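Linen closet smells musty, what are you all doing about it?

Posted in: Laundry and Household

bedhamporch
July 3, 2026
We moved into a 1,000 square foot place in Bedham and the hall closet where I keep sheets and spare blankets smells stale. Everything goes in clean. After two weeks the pillowcases smell like an old suitcase. The closet shares a wall with the bathroom. No stains on the drywall that I can find. Shelves are painted particle board. I've tried baking soda in a bowl and didn't notice a difference.

tollgate_ruth
Are you sure everything is dry when you fold it? Flat sheets come out of my dryer feeling dry and the seams are still damp. I give them another 30 minutes over the stair rail.

bedhamporch
Pretty sure, but I'll try the rail. The flannel stuff is worst.

Kettle267
Baking soda doesn't do much in an open closet. Get a cheap humidity gauge and leave it on the middle shelf overnight with the door shut. If it reads high, the bathroom wall is your problem and no amount of drying will fix it. I had the same setup in a rental on Cusik Street and the fan duct had come loose above the ceiling.

tollgate_ruth
She said the drywall is clean though.

Kettle267
Mine was clean too. Damp air doesn't always leave a mark.

mrs_overlock
I'd take everything out first before buying gauges. Wash the shelves with white vinegar and water, leave the door open all day, then put back half of what you had. Most people's closets are packed so tight the air can't move. I did mine last spring.

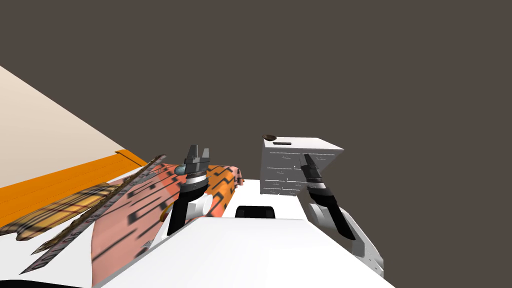
The plaids I kept, since I still make napkins out of them. Anything that held a smell after two washes went to the rag bag. I switched to a louvered door later on and that helped more than the vinegar did.

sudsy_in_july
Disagree on the vinegar. On painted particle board you don't want to put more water in. Wipe it with a barely damp cloth and put a coat of shellac primer on it. Particle board holds odor and the paint on those shelves is usually thin.

mrs_overlock
I've used vinegar on mine for years and the shelves are fine.

sudsy_in_july
Are yours particle board?

mrs_overlock
Pine.

Kettle267
Different thing then.

pd_wash
Could also be fabric softener. It builds up, mostly on flannel, and goes sour in storage. I quit using it and only use the Brallel unscented powder now, less than the scoop line.

bedhamporch
I do use softener. OK, plan is to skip it this week, empty the closet and borrow a gauge from work. Does the primer smell for long?

sudsy_in_july
A day or so with the window open. Don't put sheets back until it's gone.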